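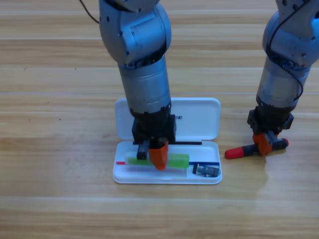 Yaryna Fedoruk
Shift coordinator, set packing, Grivness

Many of you in the office and at the Bruvwood warehouse have asked me what happens now at the end table in the packing hall, and whether it is true that we have robots. It is true. We have two arms, they stand at the same table, and since March they have been learning to pack the pencil cases. I was asked to write some words about it from the side of the people who work there.

First, the work itself, for colleagues who never did it. A set is an open case, and into the case go the writing things and the small things, each in its place. Then the lid is closed, the case goes in a carton and the carton goes on the pallet. For the technical school sets there is also a screwdriver, and it travels next to the case. When a person does this, it looks like nothing. The hands know it. But when you must explain it to a machine, you find out how many small decisions there are. A pencil which rolls must be stopped. A soft piece must be pressed a little, but not too much. The lid must not fall on the fingers, also not on orange fingers.

The arms work as a pair. While one has its fingers down in the case, on the green piece, the other can already hold the screwdriver beside it. It took us a long time to arrive at this. In the first weeks they waited for each other very politely, like two people at a door, and Tadeusz Ziółkowski from maintenance went home with a headache. He and Zlata Bondarchuk from Antoniuk, the firm which installed the arms, changed the order of the movements many times. Now it is slower than Princess on a good morning, but it is steady, and it does not get a sore wrist.

The wrists are the reason I voted for the trial. Last year we packed 3,123 technical sets in the season before school, and three of our eight packers had pain in the hand or in the shoulder after it. This season the number was 2,431, and of them 576 were packed by the arms. So please do not imagine an empty hall. Most sets are still made by people, and for the mixed orders I do not see how it could be different soon.

What changed for us is the day. Before, one person stood at one place for the full shift. Now we rotate every 2 hours, and one of the places in the rotation is the robot table. The person there fills the trays with parts, looks at the finished cases, and stops the arms if something lies wrong. Princess Fajardo was the first to be trained, and then she trained the others. She told me she did not like the first month at all: "I was used to being tired in my arms. At that table I was tired in my eyes." After this we made the turn at the robot table shorter, one hour only, and we moved the lamp. I think this was a good decision and we should have asked her earlier.

Some things are not yet solved. The arms have difficulty with the longest pencils when they lie under another piece, and then a person must take everything out and begin again. The stock program, Clasura, does not know yet which sets come from which table, so we write it on paper and Rokeya Gunawardena types it in at the end of the shift. She has reminded me twice that this was promised to be temporary.

There is also the question which people ask me in the canteen and not in the meeting. Will there be fewer of us? I can say only what I was told, and I asked for it in writing. No contract in the packing hall ends on account of the trial, and the hours saved go to the returns corner, where we were always behind. Two colleagues have already moved there by their own wish. What comes after the trial will be discussed with the staff representatives before anything is ordered — I will be in this discussion, and I would like to bring your opinions with me, also the unfriendly ones.

If you want to see the table working, come in the morning, before the first break. Please stay behind the yellow line and do not put your coffee on the table. Questions for maintenance go to Tadeusz, questions about the rotation go to me. The new rotation plan hangs next to the lockers from September 9, 2025, and whoever wants to be trained can write their name at the bottom of it.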